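Plateau vert pour les fruits : cuisine ou chambre ?

Ollano
Posté le 13 décembre 2018
Bonsoir à tous ! Je cherche depuis octobre comment présenter mes fruits sans ressortir le gros compotier de ma grand-mère, qui prend toute la table, et j'ai fini par adopter un plateau vert un peu brillant, à bords relevés. L'orange ressort très bien dessus, et le rouge encore mieux, je trouve. 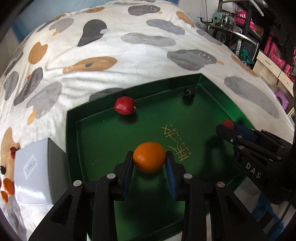

Reste la question de la place. Mon mari le voudrait à la cuisine, moi je l'aime bien dans la chambre, posé sur le plaid blanc le dimanche matin avec un bon livre (oui, je sais, les miettes et le jus...).

Navov
Joli, ce vert avec le logo doré ! Par contre des fruits sur une polaire blanche, très peu pour moi, une cerise écrasée et c'est fichu.

Quintanilla
Pas d'accord avec Navov, les bords sont là pour ça. Chez nous on déjeune au lit depuis 5 ans et la couverture s'en porte très bien. Je mettrais juste moins de fruits à la fois, 300 g pas plus.

Navov
Tu as de la chance, ou pas d'enfants ! J'en ai 2 et je maintiens : cuisine.

Ollano
Merci à vous deux, je vais essayer la commode, ça fera un compromis. Bises !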